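Carrier Bags and Shopping Habits in Darnermont: A Study of Choice, Reuse and Cost

Final project report
Submitted by Olga Retamal
Department of Consumer Studies, Ojeda College
May 18, 2026

1. Background

The town of Darnermont introduced a charge on single-use plastic bags in January. Shops may still offer paper bags at no cost to the customer, and most food stores also sell cloth bags at the checkout. The purpose of this project was to learn which bags residents use for everyday food shopping, how often those bags are used again, and whether the charge has changed what people bring with them from home.

Earlier course work on household waste had suggested that price is a weaker influence on bag choice than habit. The present report tests that view on a small scale. It does not attempt to measure the full environmental cost of each kind of bag, a subject that would call for production data outside the reach of a student project.

2. Method

A short printed survey was handed out at two food stores, Jukberg and Nireo. The stores were chosen for their different locations. Jukberg stands in the town center and is reached mainly on foot, while Nireo has a large parking lot and serves the outer neighborhoods. In total, 900 survey forms were handed out and 400 were returned in usable condition.

The form contained 7 questions. Respondents were asked what kind of bag they had used on their most recent trip, where it had come from, and what would happen to it afterward. Space was left at the end for written comments. 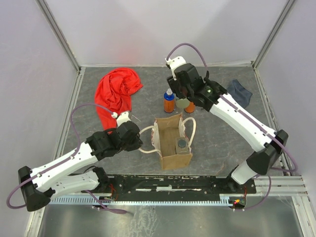

Forms were collected in a closed box near the exit of each store. Entries were then typed into a spreadsheet, and a second reader checked the coding of the written comments. Forms with more than two blank answers were set aside.

3. Findings

3.1 Choice of bag

Shoppers at Jukberg reported using paper bags more often than those at Nireo. Many stated that they stop at the store on the way home from work and do not plan the visit in advance. At Nireo, cloth bags were the most common answer, and a large share of respondents said that they keep them in the car. Plastic bags were mentioned at both stores, mostly older ones saved from before the charge.

3.2 Reuse

Paper bags were seldom reported as being carried back to a store. They were, however, put to other uses at home – most often for collecting newspapers or lining a bin for food scraps. Respondents who owned cloth bags tended to own several, and a number of them wrote that the bags had been gifts or had come free from an event.

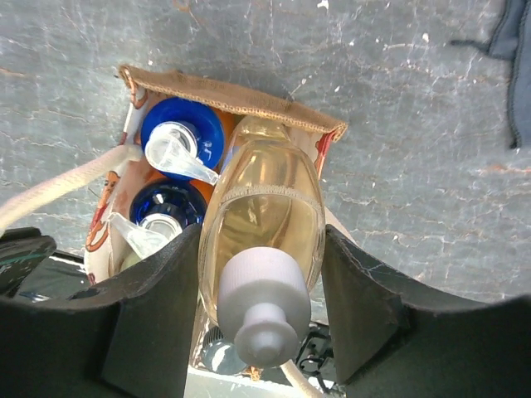 Weight was a frequent concern in the written comments. Respondents reported that they trust cloth for drinks and canned goods and prefer paper for bread, fruit and other light items. Rain was named as the main drawback of paper, particularly by those who walk or take the bus.

3.3 Effect of the charge

Most respondents knew of the charge, but few could state the correct amount. Older respondents were more likely to say that their habits had been formed long before it came into force. Younger respondents more often described a recent change, such as placing a folded bag in a backpack.

4. Limits of the study

The survey was voluntary, and shoppers with an interest in the subject may have been more willing to reply. All answers concern reported behavior, which was not checked by observation. The stores visited do not represent the open-air market, where sellers follow different rules.

5. Recommendations

It is recommended that stores place a reminder at the entrance or in the parking lot, where shoppers can still return for a bag left behind. The town may also wish to consider a shared rack for spare cloth bags at Jukberg. A later project could repeat the survey during the winter months and include the market.

The survey form and the coding sheet are available from the department office on request.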